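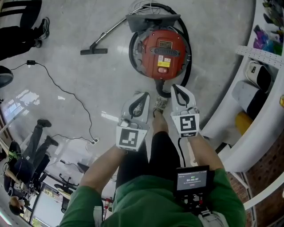
A glossy floor of pale gray concrete.

What Is Concrete, and Why Does It Become Hard?

Look down when you walk into a school hall, a parking garage or a big store. Very often the floor is concrete. People use it in almost every country, for houses, bridges, dams and also for skate parks.

Many children say "cement" when they mean concrete. The two words are not the same. Cement is a fine gray powder, made from limestone and clay which were heated together in a very hot oven. Concrete is the whole mix: cement, water, sand and small stones. You can compare it with a cake. Cement is like the flour, and the finished cake is the concrete.

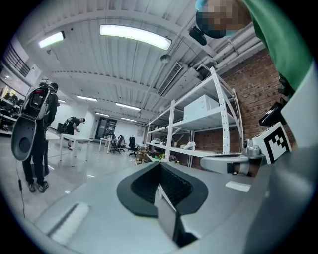 Reading time: 2 minutes

Does concrete dry?

Most people think that concrete becomes hard in the same way as mud in the sun, when the water goes away. But concrete can become hard even under water! The cement and the water react with each other and make something new. Very tiny crystals start to grow. They hold on to the sand and the stones and lock everything together.

For this work the crystals need water. On hot days, builders sometimes spray a new floor with a hose, or they cover it with wet cloth or plastic. If the floor loses its water too early, it can crack.

You can usually walk on new concrete after one or two days. It still becomes stronger for many weeks after that.

How does a floor get shiny?

First the workers make the wet concrete flat with a long straight board. When it is a little firm, they smooth it with a machine that has turning blades. Later, the hard floor can be polished with finer and finer grinding discs. A smooth surface sends the light back more evenly, so it looks shiny.

The old market hall in Kuveck got a new floor in January. It took 77 truckloads of concrete, and the polishing alone needed 30 days.

Words to remember

Crystal: a solid material whose smallest parts are in a regular order.
Limestone: a rock made mostly from the shells of old sea animals.
React: to change into something new together with another material.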